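Home | Cells | Tickets | Parts | Handover notes
Print this page | E-mail this ticket

Ticket 901: right gripper cable hangs into the work area
Cell: Dimine, two-arm bench
Posted February 3, 2022 by the Fladow bench desk

Problem as reported: on the spatula and bowl task the right arm stops with a gripper communication fault. The fault clears on reset and comes back later in the shift. No collision is logged. The left arm runs the same gripper program without faults.

Checked so far:
Power supply to both arms, no change.
Gripper swapped in software to the spare profile, no change.
Fault log read out for January. Every stop falls in the part of the program where the right wrist turns in over the bowl.

The last point made us look at the cable. It leaves the connector near the wrist and hangs in a loop before going back up to the gripper. With the arm at the approach position, the loop drops over the rim of the bowl and partly inside it. 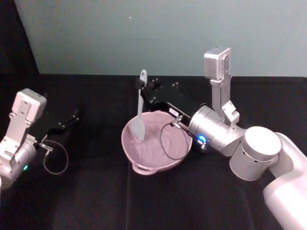
Kuhlmann desk here. We had the same fault on the Lirico cell and it was the connector, not the cable. The collar had backed off a little. Every time the loop caught on something it pulled the plug sideways and the signal dropped. Tighten the collar first, then shorten the loop, or you will be back at it next month. And don't pull the loop tight. The wrist needs some slack for the full turn.

Reply from Fladow: thanks, will do it in that order. Arm was put in hold with the spatula gripped upright over the bowl, so that the wrist angle is the one the program uses. The connector with the green-tinted collar is easy to reach from the front in this position.
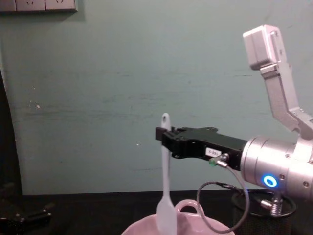 Lutz Haberkorn
Cell maintenance, Fladow

Work done on the right arm:

1. Program stopped, arm in hold, gripper left closed.
2. Collar checked by hand. It moved a quarter turn before it seated. Tightened by hand only — no pliers on these collars.
3. Spatula taken out, gripper opened, arm powered down.
4. Plug pulled and pins looked at. None bent. Plug refitted.
5. Loop shortened and held with 2 soft ties on the wrist side. Slack left for the full wrist turn.
6. Powered up, wrist turned slowly to both end stops with the bowl in place. Cable stays outside the rim now.

Ran the program 7 times after that with no fault. That is too few to close the ticket, as the fault used to take longer than that to show up.

Still open: the left gripper has the same kind of loop. It has not caused a stop, but it should get the same ties when the cell is next down. I also want a spare cable on the shelf — please order one with the next parts list.

Status: watching. Whoever runs the cell next, write the time and the program step here if the fault comes back, and leave the arm where it stopped until I have seen it.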